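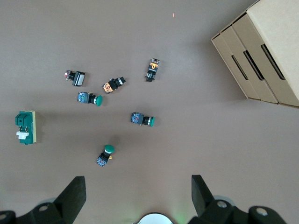 *Push-button switches on a tabletop, cardboard boxes to one side*

# Forty-odd winters of the Tristside Dance Band

Speaker notes, Pumudthorpe Library, 27 November 2023

**Opening (keep it short, you always ramble)**

Good evening, and thank you for coming out, and thank you to the library for leaving the heating on. My name's Nasrin Babaei and I played second alto with the Tristside band for longer than I played anything else in my life, including the piano, which I was supposed to be good at.

I'll talk for a while, play you a few bits of the recordings, and then Ehsan will get his trombone out and we'll do two numbers together. Please do sing if you know them.

**How it started**

The band began in the back room of the Shen, over in Molthorpe, which some of you will remember as a pub and some as a carpet shop. There were nine players at the first rehearsal and only one set of parts, so everybody crowded round the same stand and the trumpets read upside down (I wasn't there for that one, I came the next winter, but I've heard it described so many times I could draw it for you).

Nobody had arrangements for a line-up like ours. We had three saxes, two trumpets, one trombone, piano, bass and drums, and the printed dance band sets all wanted more brass than that. So Ehsan Pakzad started writing our own. He'd studied composition for a couple of years and given it up to teach maths, and I think he was rather glad to be asked.

- *Pause here. Play clip 1, the slow waltz. Let it run to the end of the first chorus.*

Did you hear how the second alto goes underneath the trombone there? That was me, being told to play as if I were a trombone too. Ehsan did that a lot. If he was short of a section he'd borrow somebody from another one, and you learned to breathe in some very odd places.

**The library of parts**

People always ask about the parts, so I'd better get to them. When we finally went through the cupboards there were 2,557 separate sheets, all by hand, in three colours of ink. Green was Ehsan's first go, blue was corrections, and red meant somebody had complained. From those we've pieced together 125 complete arrangements, and there are plenty more with a bass part missing or a last page gone.

If you have any at home, in a piano stool or wherever, please bring them in! I don't mind what state they're in. One of the best ballads we have came back to us folded inside a cookery book.

- *Show the folder. Pass round the copy, NOT the original.*

**The harvest dance**

I must tell you about this one, though I know I'll go on. We were booked for the big harvest dance at Molthorpe and they told us to expect a couple of hundred people. They'd sold 1,000 tickets. The floor was so full that the dancers couldn't turn, so they just sort of leaned from one side to the other, the whole hall of them, and our drummer slowed everything down to match. We played the fast numbers at half speed all night. Ehsan went home and wrote a new piece at that tempo, and it's still the one people ask me for.

- *Clip 2. Stop before the key change, the tape goes wobbly.*

**What made it sound like us**

I've thought about this quite a bit. Partly it was the short-handed line-up, and partly that we rehearsed in a room with a low ceiling and learned to play quietly. The rest was Ehsan's fondness for giving the tune to the wrong instrument. He'd hand a trumpet melody to the piano and leave the trumpets with long soft notes behind it. The trumpets grumbled terribly. It's lovely, though, and I'd like you to listen out for it when we come to the last clip.

- *Clip 3, all of it. Have a drink of water.*

**Before we play**

The next rehearsal is in December at the Tristside hall, and visitors are very welcome, with or without an instrument. We're especially short of a bass player. Tea's in the interval and there's a plate for coins by the urn.

- *Ehsan up. Tune to the piano, it's a bit flat.*
- *Waltz first, then the slow harvest one.*
- *Questions after, if there's time. Room has to be locked by nine.*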